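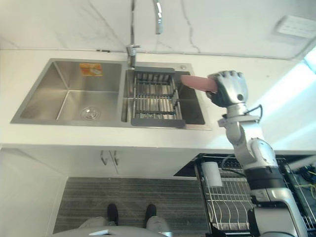
Hard water leaves its mark on every kitchen in the Niltinow district, and most of the damage is done by small amounts left to dry. Residents are advised to wipe down the sink each evening with a soft cloth, working along the grain of the metal. Where the sink has two basins, the larger should be cleaned first and the drain rinsed last. A rod basket such as the dark grey one in the right-hand basin should be lifted out every week, as scale gathers where it rests.

Limescale on taps responds well to white vinegar. Soak a cloth, wrap it round the spout and leave it for 18 minutes, then rinse thoroughly. Vinegar must not be used on marble.

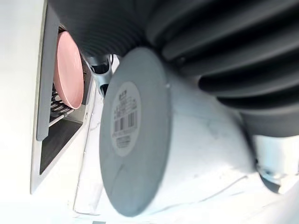 A light grey cup, tilted on its side.

Tea stains in cups may be removed with 2 teaspoons of bicarbonate of soda and a little warm water. Wire wool scratches the glaze and should be avoided.

Plates should be scraped before washing, and fat should never be poured down the drain. Pour it into an old tin, allow it to set

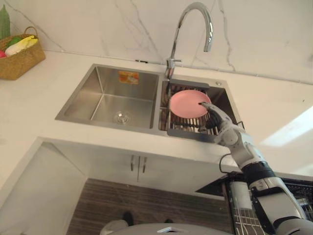
and place it with the general waste. Households on the Brirkero collection round should put the tin out on Tuesday.

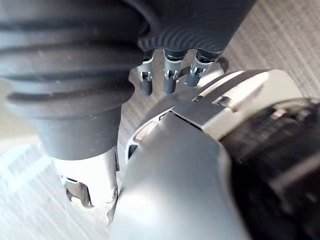

Wernico Household Notes, Issue 18, page 2

Dishcloths should be boiled or washed hot after two days of use and hung to dry in full. Sponges are to be replaced monthly.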